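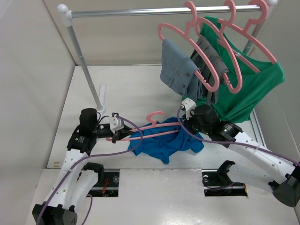
Zullard Workshop Shows Two-Arm Clothes Hanging Build, Makes No Promises

MENACH, May – Members of the Zullard shared workshop will open their benches on Tuesday evening to show a tabletop build that tries to put clothes on hangers. Visitors hoping for an end to laundry should keep their expectations low.

The project, called Vuvau, uses two robot arms and a small clothes rack. The group has put some 845 hours into it. In its latest run of 28 attempts, a garment ended up on the rail 20 times. A person doing the same job would be expected to get all 28, and would be done sooner.

"We have all seen the videos where a machine does housework and the music swells," the group said in a statement. "We would like people to see the slow version, including the misses." 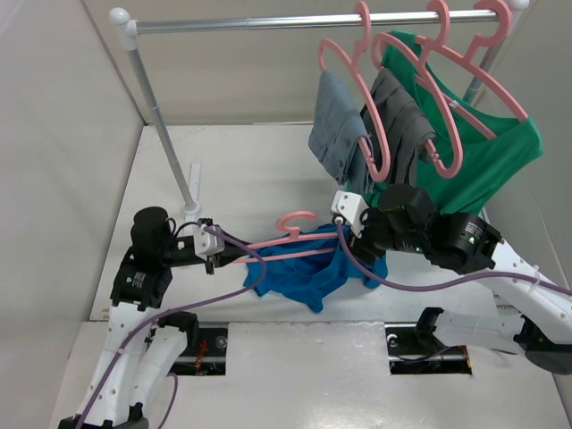

Vuvau's two grippers hold a pink hanger over a crumpled blue garment at the Zullard workshop.

The workshop has no plans to sell the build and is not taking orders. It questions whether a home version makes sense at all, given the price of arms and the low price of hangers. Build notes and the full log of failed attempts will be on hand at the door.

Doors open at 7 p.m. at the Zullard workshop, 26 Fernandes Street, Menach. Admission is free. Please do not bring your own laundry.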